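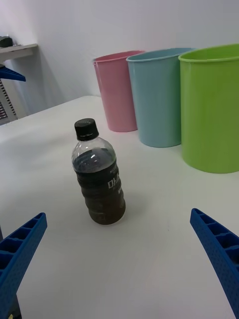
抓取失败以后，大多数团队的第一反应是换模型或者加数据。我的看法是，应该先去看日志，而且日志要在写第一行控制代码之前就设计好。

我们这套系统内部叫Tronditau，做的是桌面物体的抓取和分拣，感知、规划、控制三个进程，各跑各的频率。去年有一段时间，瓶装饮料的成功率一直上不去。感知组认为是透明塑料和深色液体的深度估计不准，控制组认为是夹爪闭合太快，规划组说轨迹没有问题。三方各有一份自己的记录，时间戳用的是三台机器各自的时钟，对不到一起。开了5次会，没有结论。

后来把失败的片段统一重放了一遍，一共1547条。为了重放，先花了两个星期写对齐工具。结果里占比最大的一类原因很普通：腕部相机的图像带着采集时刻进来，经过检测模块之后，时间戳被改写成了处理完成的时刻，中间差了200毫秒。手臂静止时这个差值没有影响，手臂一边移动一边估计位姿，瓶子的位置就偏了。偏差的方向跟手臂运动方向一致，单看任何一个模块都看不出来。

修这个问题改了2行代码。如果按最初的提议去重新采集透明物体的数据，再训练一版检测模型，要花一个季度，成功率大概也会涨一点，因为新模型推理更快，延迟会变小。那样我们会得出一个错误的结论，并且写进报告里。

我对现在的工具链有意见，主要在这里。可视化界面越做越漂亮，点云可以转，轨迹可以上色，但是要问“控制器在发出这条指令的时候，手里拿的是哪一帧图像”，多数工具答不上来。我们试过Drimusano，它的回放很流畅，数据导入时却会按固定频率重新采样，原始时刻就丢了。做演示够用，查问题不够用。Bimthorpe那边的组用的是自己写的一套，界面只有表格，每条指令后面跟着它所依赖的全部输入的编号。难看，但我更愿意用这一种。

有人会说，端到端的策略不需要这些，图像进去，动作出来，中间没有模块可以互相推诿。我不同意。端到端策略同样有相机延迟、动作缓冲和执行周期，训练时的延迟和部署时的延迟不一致，表现出来就是夹爪在瓶子旁边犹豫，或者提前闭合。这时候能看的中间量更少，输入输出的时刻反而要记得更严。

也有人担心开销。我们的做法是图像只存编号和采集时刻，原图放在环形缓冲里，触发失败再落盘。控制回路里增加的时间在测量误差以内。真正的成本在人身上：每个模块的接口都要多带一个字段，每次代码评审都要有人去看这个字段有没有被原样传下去。这件事没有意思，新同事也不爱做，所以我主张把它写成自动检查，传丢了就编译不过。Farooqui的接口定义里已经有类似的约束，照搬过来不难。

还有一点关于指标。只报一个总成功率，对改进系统没有多大帮助。同一个瓶子，夹爪张开停在两侧时位姿已经错了，和位姿正确但闭合时滑脱，是两种失败，应当分开统计，归到不同的人手里。分类需要日志支持，又回到前面的问题。

我们下个版本的计划里，模型升级排在后面，先把三个进程的时钟统一，再把重放工具接进每天晚上的测试。排期的时候有人反对，说这样下一次演示没有新东西可以看。我仍然认为应该这样排。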